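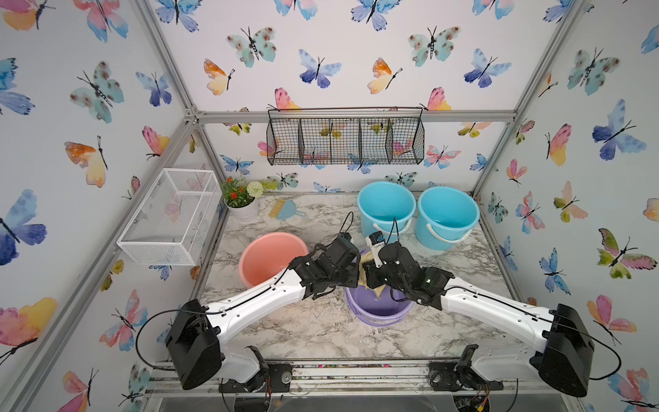

3.2 Where the cloth goes

I started this part of the study sure that people pick a bucket by size. They don't, or at least my households in Vovstead and Endstead didn't. They pick by color, and then they stick to it for years! Of the 60 homes I visited, most kept more than one bucket for wiping-down jobs, and nearly everyone could tell me (without looking) which one was for floors and which was for rags.

Figure 4 shows the sort of kit I mean: a lavender bucket with a beige cloth over it, two light blue buckets with white handles, a salmon-pink basin, and a little dustpan and brush. I love this mix. In the interviews, blue came up again and again as the water color, while anything pink or purple tended to get the cloths. Essien (2.1) found much the same split in laundry rooms, though I think she makes too much of the shop displays.

The basin is the odd one. People at the Sernia site used theirs for feet, lettuce, paint rollers, you name it, and 8 of them had no fixed spot for it at all. I coded those as "floating" and left them out of Table 3.

Figure 4. Buckets, basin and cloth on a white marble-patterned tabletop, with dustpan and brush at the back.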